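Bench notebook – two-arm table, shared workshop
24 Jun 2022
Entry: M. Rai

Carried over from March: left arm drops its zero after a hard stop. Valdis Hunt re-crimped the encoder lead and it has held through 10 restarts. Leaving it open until we see a full week.

Frame
Both side rails re-squared. The left mounting plate had crept towards the bottom corner under load, so the clamp bolts are now done up with thread lock. Diagonal struts left alone. The top rail still rings if either arm stops short, worse on the right.

Wrist cameras
Re-seated the one that had worked loose and checked the view with the gripper open. Both fingers show at the bottom of the image, which is what the Strazds calibration script expects. The pale worktop throws a lot of light back and the white bins burn out at the default exposure.

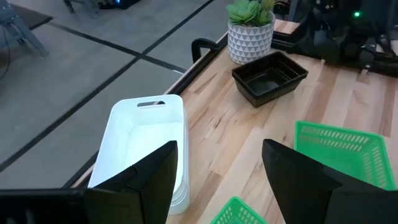

Exposure now fixed at 3000 µs, gain left on auto. Tried 2000 first and lost all detail inside the black basket. A matt finish on the table would help but Valdis is against it, and I have no strong view.

Objects
Green baskets are the easiest target, good colour separation from the wood. White bins are a nuisance when nested: the rims read as one thick edge and the planner picks a grasp height between two of them. Workaround for now is to give the rim height by hand in the Grivora config. The succulent stays near the far edge as a keep-out object. Keep-out margin set to 6 cm.

Reach
Right arm gets its gripper right up to the black tray. Left arm parks with the gripper open, pointing at the middle. Both arms share the centre strip, so only one may enter at a time – the lock is in software only, so keep a hand near the stop.
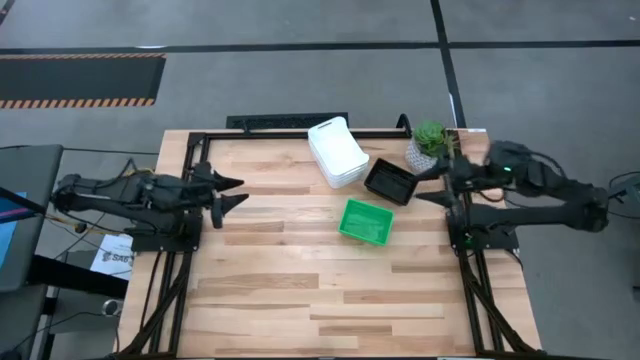
To do
Cable loop behind the right mount needs a proper clip.
Ask Stundero whether the wrist housing can be had with a side exit for the cable.
Log motor current on the right arm when it stops short.
Move the Kitesier supply off the shared socket.
Valdis to check the plate bolts again.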